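Section 4: Setting up the bins and checking the reach

I do this part after the arm is bolted down and before I let it pick anything. If you've skipped ahead, go back and finish section 3 first – the bin positions mean nothing until the base is fixed.

1. Put the two bins on the table, one behind the other, and push them tight together.

2. Clamp both ends. Gayan Patwary likes to do the left one first and I've picked up the habit.

3. Jog the arm over the front bin at low speed, with the pendant in your hand. Stop 70 mm above the floor of the bin.
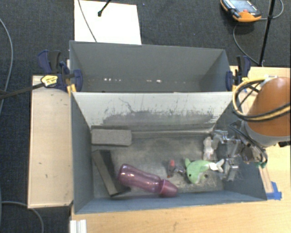
4. Lower the gripper in small steps until it's 12 mm off the floor, then save that height as Pick Low. Don't go any closer, even if it looks fine. I've scraped a bin that way.

5. Move out to each corner in turn and watch the cables as you go. They need enough slack to follow the wrist without snagging on a clamp.

Caution: keep your hands out of both bins whenever the arm is live. Press the stop button before you move a toy or a block, every single time.

Note: if you get error 303 in a corner, the wrist has run out of travel. Back off, turn it the other way and try again. On our Kerkico cell it took me about 42 goes to find a pose it liked, so be patient!

6. Check the clamps again once you've done all the corners, and write the saved heights in the Amesden logbook. Annick Carré will want them for the calibration in section 5.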